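The Selesden hall's care parcel drive is back for March, and so, apparently, is the argument over what belongs in a care parcel.

For those new to the street: twice a year we fill parcels for people stuck in Skatton hospital longer than they planned. Last year we sent 892 of them, up to 40 in a single evening. The rules fit on a postcard, though the postcard has gone missing.

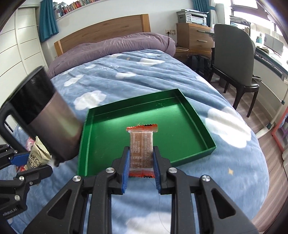 Snacks should be single serve and sealed. Home baking is lovely and the ward will bin it, so please eat it yourself and think of us. Chocolate is fine until the car boot reaches January temperatures, at which point it becomes soup. We have also retired the tinned beetroot, which has now been donated back to us so often it deserves long service leave.

Toiletries go in travel size only. Somebody left a two litre shampoo on the Hemance Road doorstep last spring, and it is still there, daring us.

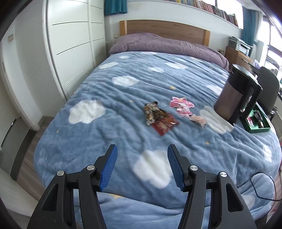
*Small items set out on the cloud blanket.*

Crosswords remain our most requested item, provided they haven't been started in pen. Fuchs Stationers is knocking 20 per cent off puzzle books until the end of the month if you mention the drive at the counter and look deserving.

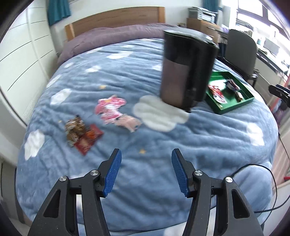
One reader wrote in to say that after 2 weeks on the ward what she wanted most was decent lip balm and a pair of socks with grip on the bottom, and could we please stop sending lavender everything. Noted. The lavender shelf is now closed.

Drop-offs are Monday from 6 pm, side door. Push hard, it sticks.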